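Lane Four

By the time I reached Plilldale baths on Mon 23 June I had eaten three bananas and I was still hungry, which Coach says is a sign of a swimmer in good working order. I loved that pool! It smelt of chlorine and hot chips, and the water was so flat you felt rude getting in.

The main set was 27 hundreds, off a time that made the Ondari girls in the next lane groan out loud.

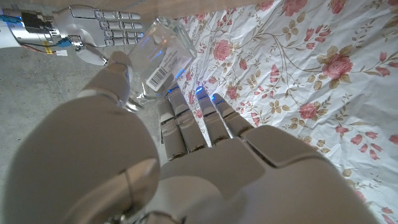 I went out too fast, of course I did. By the ninth my arms were singing and by the twelfth they'd stopped, and somewhere after that I found the stroke I'd been hunting for since winter, long and quiet, with the wall arriving before I'd even thought about it. The Ambrose Cup was in July and for the first time I wanted it to be tomorrow. 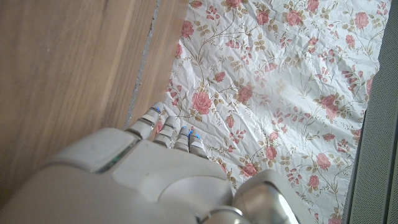
Coach wrote the times up afterwards and I read mine twice, then once more in case. I ran home (ran, after all that!) and told the whole kitchen. Mum had flowery paper spread out, all crinkled, next to the bare wood, and I drew the pool on it with my finger: blocks here, flags there, me coming off the last turn with Zodlow Swimming Club going wild on the balcony. She asked if I wanted tea. I wanted two teas, and I wanted to be back in lane four by six the next morning.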